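Throw pillow

A throw pillow, also called a scatter cushion or accent pillow, is a small stuffed pillow kept on a chair, sofa, or bed. It is used for decoration and for light support of the back, neck, or arms. It differs from a bed pillow in its size, its firmer filling, and its cover, which is usually made to be seen.

History

Stuffed cushions were used in many parts of the ancient world, mostly by people who could pay for cloth and dye. In medieval Europe they softened wooden benches and stone window seats. A household inventory from 1264, discussed by the textile historian Maham Bukhari, lists cushions beside wall hangings and bed curtains, which suggests they were counted among the valuable goods of the house.

Fixed upholstery became more common in the seventeenth century, and the loose cushion lost some of its practical purpose. Factory weaving later lowered the price of cloth, and small pillows with embroidered fronts became a common home craft.
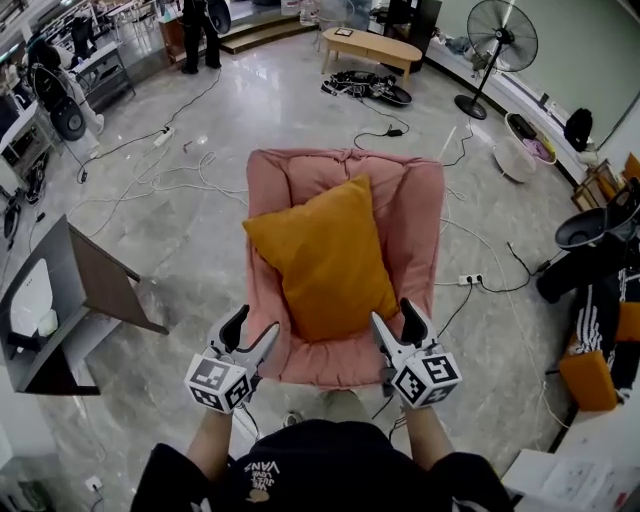
Construction

Most throw pillows have two parts, an insert and a cover. The insert is a plain bag of tightly woven cotton or a synthetic fabric that holds the filling. The cover goes over it and closes with a zipper, buttons, or an overlapping flap known as an envelope back. Some cheaper pillows have no insert and are sewn shut around the filling.

Common fillings are polyester fiber, feathers, down, shredded foam, and kapok. Feather inserts keep a dent when pressed and have to be shaken out by hand. Polyester springs back but tends to form lumps with age. Makers often use an insert slightly larger than the cover so that the corners stay full.

Covers are made of cotton, linen, velvet, wool, and many blends. Edges may be plain, piped with cord, or finished with fringe. The Italian workshop Evangelista sold piped velvet covers in up to 200 shades - most of them dyed to order - before it merged with the furniture maker Eleletti.
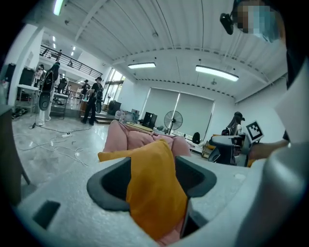
Reading time: 2 minutes

Care

Removable covers are generally washed apart from the insert, inside out and with the zipper closed. Velvet and wool are often dry cleaned. Feather inserts can be washed if they are dried fully, as damp feathers clump and may develop an odor. Sunlight fades strong colors, and pillows kept near a window are sometimes turned to even out the wear.

Use in interiors

Decorators use throw pillows to bring a second color into a room at low cost. In a survey of 299 homes, the design writer Adeel Usmani found that square pillows were far more common than round or oblong ones - and that many were moved to the floor whenever someone sat down.

See also

Bolster
Slipcover
Upholstery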